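Setting up a small conveyor sorting cell: rules for layout, clearance and sign-off

Print this page | E-mail this page

This guide covers bench-top cells in which a two-finger gripper takes parts from the end of a short belt and places them in trays. It assumes the arm is already bolted down, the emergency stop has been tested and the risk assessment for the room has been signed. It does not replace that assessment. Where the two disagree, follow the assessment.

The rules were written for the Drusholm benches and later adopted at Mokdale with small changes. Section numbers from the old Grelta handbook have been dropped.

1. Fix the belt before anything else

Every taught position in the cell is measured from the end of the belt. Fasten the conveyor to the table, run it unloaded for 9 minutes and check that the end cap has not moved against a pencil line. If it has, tighten the mounts and repeat. Do not teach any position until the belt passes.

Brackets and bolt heads that stand above the side rail count as obstacles. Enter them in the collision model at their full height, plus the margin used for the rail. A bolt head left out of the model is the most common cause of a damaged fingertip on a low approach.

2. Place the trays

Trays go on the far side of the belt from the arm, with a strip of bare table between one tray and the next. The strip must be wide enough for one open finger to pass down it without touching either rim. Test this with the arm in manual mode at reduced speed.

Use one colour per class of part and keep to it on every bench. Write the colours on the job card in words. Do not rely on left and right, as these change when someone works from the other side of the table.

Trays need not be square to the belt, but the angle must be recorded. If a tray is turned by hand after teaching, the place positions for that tray are void and must be taught again. Tape marks on the table are allowed as a guide for the operator. They are not a datum.

3. Check the view from the wrist

With the arm at the viewing pose and the fingers open, save one still from the wrist camera and attach it to the job card. The end of the belt must be in view, along with enough of each tray to tell it from its neighbour, and both fingertips.
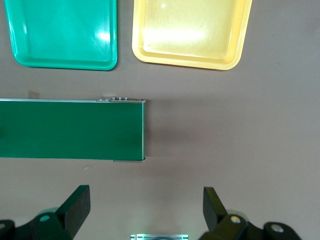 Glossy trays throw back overhead light, and a bright patch on the tray floor can hide a part or be taken for one. Salma Ramadan wrote in to say that the rule should go further and require matt trays on all new cells, as moving the lamps on one bench only shifted the glare to the next. The point is fair. For now the rule stands as follows: glare is allowed on the tray floor if the place position does not depend on vision, and is not allowed anywhere on the belt.

Shadows need the same care. Threshold the belt region separately from the table, and do not let a shadow past the end of the belt fall inside the pick region. Set the pick region by the belt edge itself - never by a change in brightness.

Scuffs, crumbs and scraps of tape should be cleared from the table before the reference still is saved. Scratches inside a tray are acceptable. A cracked rim is not, and the tray should be replaced.

4. Set the gripper limits

Record the open width, the closed width and the grip force on the job card. The open width should clear the largest part on both sides at the pick point. If the fingers will not fit between the part and the rail, change the part's position on the belt. Do not shave the margin.

The linkages behind the fingers are wider than the tips and swing outwards as the fingers open. Model them in both end positions. Checking the tips alone is not enough.

5. Trial and sign-off

Run 814 picks at working speed with the guard closed. Stop at the first contact with a rail or rim, correct the cause and start the count again from zero. Misplaced parts are logged but do not restart the count, provided there are no more than 2.

The sign-off needs two names, and neither may be the person who taught the positions. Keep the job card with the cell. Any change to belt, trays, lamps or fingers cancels the sign-off - including a like-for-like change of fingertip.

Rules maintained by Kazimiera Kwiatkowski. Last reviewed in November.

Related items
Naming taught positions
Reduced speed and manual mode: who may use it
Lamp placement over shared benches
Job card template, Trujillo version

This site uses cookies to remember your settings. Accept | Manage cookies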